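Corded items on a bedroom nightstand by the window

Posted by: Rerkent Residence Office
21 October 2026

Our office is revising the room care sheet for furnished guest bedrooms. Each bedroom has a light wood nightstand or dresser in the corner beside a window with white horizontal blinds. Residents leave small corded devices on these tops, and the cords end up in tangles or hang over the front edge. Staff are asked to tidy and wipe the surface without unplugging anything a resident depends on. What procedure do other residences follow, and how should the cords be stored? A fixed cord box is not permitted under our lease. The sheet must cover 60 rooms.

Solheim House

We adopted the following procedure in May and have kept it since.

Staff first trace each cord from the device to its other end. Anything plugged in stays plugged in. Loose cords are wound into a flat coil about the width of a hand and held with a fabric tie. The coil goes at the back of the top, against the wall, and never on the window side, where it can catch in the blind when the slats are lowered.

The top is then cleared one half at a time. Devices are lifted, not dragged, as most of our scratches came from plastic housings being pulled across the finish. We use a soft white cloth, barely damp, and follow with a dry one. Cloths are taken away at the end of the visit. Please also have staff wipe the window sill last - dust from the slats settles there and is otherwise carried back to the furniture.

A room takes roughly 70 minutes in full, and the nightstand is a small part of that.

collitz_housing

Fabric ties. We ordered 400 and they were gone within the year, so order more than you need.

Zirkov Hall Facilities

We agree with the first reply in most respects, with one exception. In our residence, staff do not coil cords belonging to residents. They lay them straight along the back edge and leave a tie beside them. Complaints about missing chargers have declined under this rule.
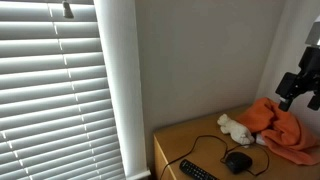
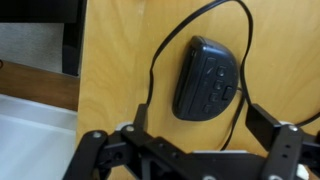
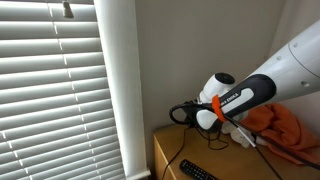
Window corner; black device and cable on the wooden top; cords and cloth on the dresser.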